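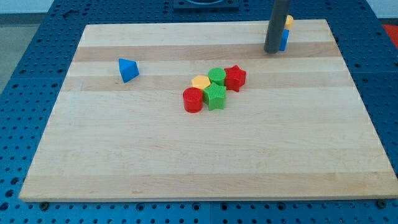 Figure 3. Colored plastic shape blocks placed close together on a striped wooden board.

Reading time: 3 min
Print | E-mail

4.2 Sorting tasks and the vocabulary of shape

In the second part of the study we looked at how children who learn two languages at home choose words for solid objects. The earlier work of our group in Pastadside was concerned only with flat figures printed on cards. Flat figures give clean results, but they hide one difficulty: a child who says "circle" for a printed disc may say "circle", "round one" or "can" for a cylinder, and these three answers do not show the same knowledge.

We visited 16 preschool groups, and 72 children took part with the permission of their parents. Each child was asked to name solid shapes first in the language of the school and, on another day, in the language of the home. The order was reversed for half of the children. Sessions were kept short, and a child who did not want to continue was free to return to play. After we removed answers that could not be heard well on the recording, 278 naming answers remained for analysis.

Solids of the kind in Figure 3, where a red cylinder stands beside a green star with a yellow hexagonal prism behind, can be named in at least two ways. The speaker can take the name from the face which is seen from the top ("star", "hexagon"), or can try to name the whole body. In our material the first way was much more common in both languages. Children used the word for the top face even when the object was lying on its side, and some of them turned it upright before they answered.

The hexagonal prism was the most difficult item. Only 11 children gave a name which both coders accepted as a shape word. The others compared it with a thing they knew — a nut, a honey house, a small table — or they gave the color. We coded the comparisons as a separate class and did not treat them as errors. Dalgleish has argued in our discussions that such answers are a normal step toward the adult word, and the recordings from March give some support to his view, as several children offered a comparison first and corrected themselves a moment later.

The star behaved differently. It was named quickly and with the same word by almost all children, in the school language and at home. We believe this is an effect of songs and picture books, where stars are frequent and hexagons are rare. It also means that the star is not a good item for measuring growth, and in the Aromholm groups, which will be visited next, it will serve only as a warm-up.

One limitation must be mentioned. The coding was done by two persons, Jarman and the second author, who both speak the school language as a second language. Where they did not agree, the recording was played again and the answer was discussed until one code was chosen. A third coder with the school language as a first language would have been better, and we plan this for the next stage.

Last updated: 20 April 2020
Print | E-mail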